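Ticket 128: Folding policy stalls after the first fold
Project: Plireslow
Station: Enholm
Status: Open, waiting on retraining
Opened: 16 March 2022

Hello all, and thank you for being so patient with my earlier messages, which I know were long (this one will be too, I'm afraid!).

To recap the trouble: on the Enholm station the two-arm folding policy makes its first lengthwise fold nicely enough, takes hold of both ends, and then just sits there. It doesn't drop the garment and it doesn't throw an error. It holds on until the timeout at step 200, and then the log closes the episode as if all were well. Out of 128 test runs it did this in 49, and nearly all of those were with trousers. Towels go through fine.

What I've tried so far:

Recalibrated both arms. No change, though the left one was a touch off and I'm glad to have it fixed.

Swapped in the older Jendetti checkpoint. It stalls less but folds much more crookedly, so I wouldn't call that a cure.

Shortened the action chunks by half. The arms got jittery and the stall simply came later.

Replayed the training demos next to the failed runs. I think we're finally getting warm with this one. In the demos, whoever was driving often paused with the cloth held taut between the grippers, probably to plan the next move, and the policy seems to have learned the pause along with everything else. Once the cloth is stretched out and still, every new observation looks like the last one, and it happily predicts more of the same.

My plan is to trim the idle steps out of the demos, retrain with 2 seeds, and run the same test set again. If you have demos on the James station recorded with the newer script, I'd dearly love a copy, as I believe that script already drops the idle steps.

Please leave the ticket open until the new numbers are in. I'm keeping the table set up the way it was so the comparison stays fair, and I'll post the step log for the held pose as soon as it finishes exporting.

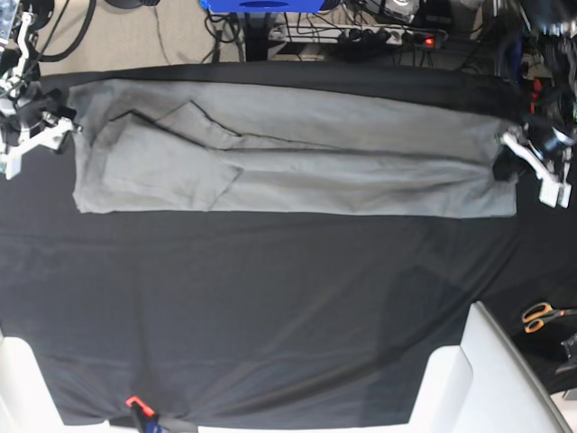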